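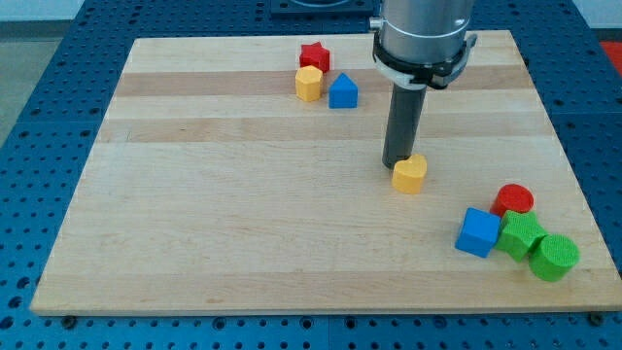 Clestdale Workshop has been open to members since January, and this page collects the pieces and corners of the room that people ask about most. We started with one long bench and a borrowed vise and now have 3,297 square feet on the ground floor of the old Ornarness building. Most of what gets made in it is small: boxes, trays, toys, shelf brackets, kitchen boards. The maple board with the yellow heart block on it is a good example of the strip glue-ups we teach, with pale and honey-colored bands running side by side and one tan strip darker than the rest. The blue table with the grid of round holes is in view around it.

Click any title for the full-size version. Titles without a picture yet are listed so that members can find the notes.

Strip board, maple
Light maple, glued up from strips. We leave the color variation in and don't stain. Sort your strips dry before you open the glue, and mark the order with a pencil triangle across the faces.

Heart block
Yellow, thick enough to stand upright. The pattern for this shape hangs on the hook board by the door in two sizes. Cut the notch between the lobes first, then the outside curves. Sand the lobes by hand, as the belt takes them down too fast and leaves a flat.

Blue table
Perforated metal top. Members are welcome to use it for layout and dry fitting. No glue on it without paper underneath, please. Glue in the holes has to be picked out with an awl.

Grgić clamps
A set of 30, bought at the Grgić hardware closing sale. They are heavier than the ones we had before and the jaws stay parallel. Hang them back by length, shortest nearest the window.

Lumber rack
Built over two weekends. Offcuts under a foot go in the bin at the bottom and are free to take. Anything longer with a name and a phone number on it belongs to a member. Unmarked boards go into general stock at the end of the month.

Finishing shelf
Wosari board oil, paste wax, and shellac flakes. The oil is the one we use for anything that will touch food. Two thin coats, a day apart, then wipe with a dry cloth. Rags go flat over the rail outside to dry and never in the trash can.

Toy block table
Members made over 50 shapes for the winter sale: hearts, stars, arches, half rounds. The painted ones got two coats of water-based color. Edges were broken with 150 grit before paint and again lightly between coats.

Sanding corner
The new hose reaches both machines. Open the gate on the one you're using and close the other, or neither will pull properly. Empty the drum when the window on the side shows dust.

Small parts drawers
Screws on the left, dowels and plugs on the right. The bottom row is mixed and could use an afternoon of sorting if anyone is waiting on a glue-up.

The floor
We spent 4,000 dollars on leveling and paint. Carry the benches when you move them.

Page updated 06/08/2022. More pictures will be added as members send them in. Prints of any gallery picture can be ordered at the front desk.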